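Sourdough in a cool kitchen — what finally worked for you?

Home Baking Board > Bread > Starters and Long Rises

drudberg_rye
Posted in July

OK, I have to share because I'm so happy with this weekend's loaf! Our kitchen is on the north side of an old stone house in Hallton and it stays cool even in summer. For two years I followed recipes that told me to let the dough rise for five hours, and for two years I got bricks. Tasty bricks, but still.

This time I ignored the clock completely. I mixed after supper, did my folds while watching TV, and left the bowl on the counter overnight with a plate on top. At 6 in the morning it had nearly doubled and it jiggled when I bumped the bowl. Shaped it, gave it a short rest, baked it in the old enamel pot. The ear on this thing! My daughter took the heel before I could stop her.

So what changed things for you cool-kitchen people? I want to hear all of it.

Vesela Gashi
Member

Congratulations! The jiggle is the best part, I always poke mine a few extra times just for fun.

For me it was warmer water. I used to take it straight from the tap and in January that is like melted snow. Now I warm it until it feels like a baby's bath and the dough gets going so much faster. I also keep the bowl in the oven with only the light on.

crumbcounter
Member

Careful with the oven light. Mine runs hot and I once came back to soup. I'd put a thermometer in there first and leave the door open a crack if it climbs.

Also I have to disagree a little with the original post. Overnight on the counter is fine in Hallton but people in warm places are going to read this thread and try it. A straight-sided jar with a rubber band around it is much safer advice. Pull a bit of dough into the jar when you mix, mark the level, and go by that.

drudberg_rye

Fair point, I should have said how cool it gets! Overnight it was 60 on the counter thermometer (Fahrenheit). In a warm kitchen please don't copy me.

I'm not sold on the jar though. The small bit of dough takes on the room temperature quicker than the big bowl, so mine always runs ahead or behind.

crumbcounter
Member

Set the jar in the bowl, right up against the dough. Problem solved.

drudberg_rye

Huh. OK, trying that next time.

Petrică Nistor
Member

My grandmother would laugh at all of you with your thermometers :) She wrapped the trough in a wool blanket and put it beside the stove, and the bread was ready when she said it was ready.

But I will say one serious thing. Look at your flour! I switched a fifth of my white flour for whole rye and the rise woke right up. The dough is stickier, so wet your hands. The taste is wonderful, a bit like the bread we had at home, and it keeps for days.

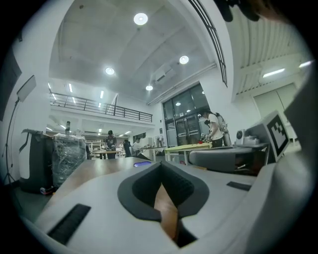

Manon Cormier

Yes to the rye! I came here to say the same and Petrică beat me to it. I use it in the starter too. I feed mine half rye, half white, and it smells like apples the next day. When I fed it only white flour it sulked all winter.

My other trick is a smaller amount of starter and a lot more patience. Everyone tells you to add more when it's cold, and sure, it's quicker, but I love the flavor of a slow dough. I mix before work and bake when I get home, and in the coldest weeks I let it go even longer.

Vesela Gashi
Member

Manon, do you do folds at all if you're gone all day?

Manon Cormier

Two before I leave, while the coffee is brewing, and then I forget about it. It comes out a little flatter than the pretty ones people post but the inside is lovely and open. I stopped worrying about it.

crumbcounter
Member

I'd want at least one more fold with that much rye in it, but if you like the loaf, you like the loaf.

drudberg_rye

I have a bag of rye in the cupboard and a starter that needs feeding, so you can guess what I'm doing tonight. Petrică, do you sift it or use it as is?

Petrică Nistor
Member

As it is, bran and all. And let it cool completely before you cut it! Rye is gummy when it's warm. Hide it from your daughter.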